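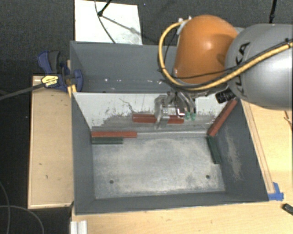
4 Divided bins: setting up and loading

This section covers the two-compartment metal bin used for loose bar stock. Read section 3 before fitting or moving a dividing panel.

4.1 Positioning the bin

1. Place the bin on a level surface and check that it does not rock.
2. Turn the bin so that the sloping face of the dividing panel points towards the compartment to be filled first.
3. Check that the panel is seated along its full width. Press down on both ends of the top edge. There should be no movement.
4. Remove swarf, tape and packing material from both compartments.

Caution: Panel edges can be sharp. Wear cut-resistant gloves when handling a panel outside the bin.

4.2 Loading bars

1. Confirm the bar length against the batch card. Bars that cannot lie flat in the compartment must go in a Larkorside long tray.
2. Lower the bars by hand. Do not tip them in from a carton.
3. Bars of different colours may share a compartment if they are the same length and section. Record the mix on the batch card.
4. Stop loading when the bars reach the lower third of the panel.

Note: Bars may come to rest flat, against the foot of the panel or leaning in a corner. All of these positions are acceptable. A leaning bar must not stand above the rim.

4.3 Panel wear

Scuffs and scratches on the panel face are normal, and are usually heaviest on the lower half. They do not affect use. Replace the panel if:

- a scratch catches a fingernail along its whole length
- the face is dented or has lifted at the foot
- a corner has bent away from the bin wall

Inspect the panel every 3,000 bars or at each Monday check, whichever comes first. Enter the result on sheet 1,314.

Replacement panels are ordered from the Fernommont store under the heading "Dividers, sloping". Send questions about batch cards to Corina Manole and requests for non-standard panels to Leen Karaki.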